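Unit 4 handout: Keeping stock records in a small warehouse
Course leader: Diệp Đỗ

Read this before the January session. You will need a pencil, the blank bin cards from last time, and the Jonitz workbook if you have it.

## 1. What a stock record is for

A stock record answers three questions: what do we hold, where is it, and when do we need more. Many small firms can answer the first one and guess at the other two. The guess works while one person runs the store. It stops working when that person goes on leave.

The record is a claim about the shelf. A count is a check on that claim. When the two disagree, write down the difference before you correct anything. Students often fix the record first and then can't say how big the error was.

## 2. Terms used in this unit

- **Bin**: any single place where stock is kept. A shelf section, a drawer and a marked square on the floor are all bins.
- **SKU**: one kind of item in one size, color and pack. Blue gloves in medium and blue gloves in large are two SKUs.
- **Lead time**: the days between placing an order and having the goods on the shelf, ready to pick. Time spent at the receiving desk counts.
- **Safety stock**: what you keep in case demand is high or the delivery is late.
- **Reorder point**: the stock level at which you place the next order.

## 3. Setting a reorder point

The basic rule:

*Reorder point = (daily use × lead time) + safety stock*

Take the Romard case from the workbook. Romard sells packing supplies to local shops. Its best-selling mailer goes out at 400 a day, and the supplier's lead time is five days. That gives 2,000 mailers used while waiting. If the safety stock is 756, the reorder point is 2,756.

The clerk at Romard rounds this up to the next full carton. That is fine – but the card should show both the worked figure and the rounded one. If daily use changes later, the next person needs to know where the number came from.

Two common mistakes:

1. Using calendar days for lead time and working days for daily use. Pick one and use it for both.
2. Using the supplier's promised lead time. Go through the last few deliveries and use what they show.

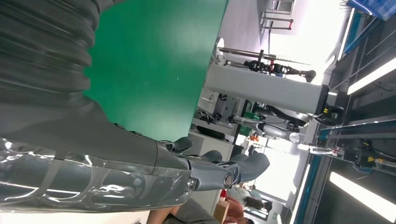

Safety stock is the part people argue over. Sales staff want more of it and the owner usually wants less. A fair starting point is to compare a normal wait with the worst one in your records, then multiply the extra days by daily use. After that, look at what the item costs to hold. Cheap, small items can have a generous cushion. Bulky ones take up bins that something else could use.

## 4. Counting

There are two ways to count. A full count covers everything at once, often with the doors closed. A cycle count covers a few bins each day until every bin has been done, and then starts over.

Cycle counting suits most small stores. Errors come up sooner, and they are easier to trace while people still remember the week. Count the fast movers more often than the slow ones.

Rules for the count sheet:

- The sheet lists the bin and the SKU. It does not show the expected number.
- The counter writes in ink and signs.
- A second person recounts any bin that does not match.
- No goods move in or out of the bin during the count.

Lợi Lại, who teaches the evening group, allows pencil on the first sheet. My group uses ink throughout – a crossed-out number is still useful, and an erased one is gone.

## 5. Where errors come from

Receiving is the first place to look. If a delivery is booked in from the paperwork alone, any short shipment goes straight into your records. The Skudley exercise in the workbook is built on this. Skudley's records were wrong for one supplier only, and the cause was a pack size that had changed without the item code changing.

After receiving, check returns. Returned goods often sit on a cart for days, neither in the record nor out of it. Give them their own bin.

Picking errors tend to come in pairs. If one SKU is over by six and its neighbor is short by six, someone picked from the wrong shelf.

## 6. To do before the session

1. Work out the reorder point for the second Romard item. Show both parts of the sum.
2. Read the Trịnh case and list every point where stock changes hands.
3. Draft a count sheet for a store with three bins. Leave room for a recount.

Bring item 3 on paper. We will swap sheets and try to fill in each other's without asking questions.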